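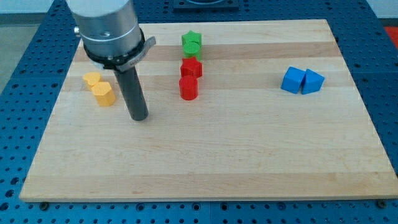
The block board on the Clidia demo table, with the push rod near the yellow hearts

Clidia Tabletop Sorting Demo

If you came to our open day in May, you probably got stuck at this table for a while. I know I did, and I work here! It's the Clidia demo station, and so many people have asked whether they can buy or borrow one that I finally sat down and wrote it a page of its own.

Clidia is a small tabletop cell we put together in the Skivov workshop. You get a wood board bolted to a perforated blue table, a set of colored blocks (hearts, stars, cylinders, a cube and a triangular one), and an arm with a plain rod on the end. There are no fingers on that rod, so the arm can't pick anything up. It has to nudge each block across the wood, and that's what gets people leaning in. A cylinder wants to roll off course, a star catches on its points, and the hearts are just stubborn.

On open day we let visitors call out the moves. "Put the red star by the blue cube" was a popular one. So was "make a smiley face," which we hadn't planned for (it took forever, and one eye ended up way too low, but the kids clapped anyway). We ran 12 rounds before lunch and then kept going because the line was out the door.

What comes with it

Wood board with mounting bolts
Block set in 4 colors
Push rod and 2 spare tips
Rizk control software, with the open day moves already loaded
Printed setup guide

The arm and the table are sold separately. If you already own an arm, send me the model and I'll check whether our collar fits before you order anything.

Setting it up

Give yourself an afternoon the first time. Bolting the board down is quick. Getting the rod height right is the fussy part: too low and it drags on the wood, too high and it rides over the blocks. I slide a folded sheet of paper under the tip and go from there.

Borrowing one

Schools and libraries can book Clidia through our Likum loan program for up to 4 weeks. You'll need a sturdy bench, a regular wall outlet, and enough space for people to stand back while the arm is moving. Use the contact form and put "Clidia loan" in the subject line so it lands in the right inbox.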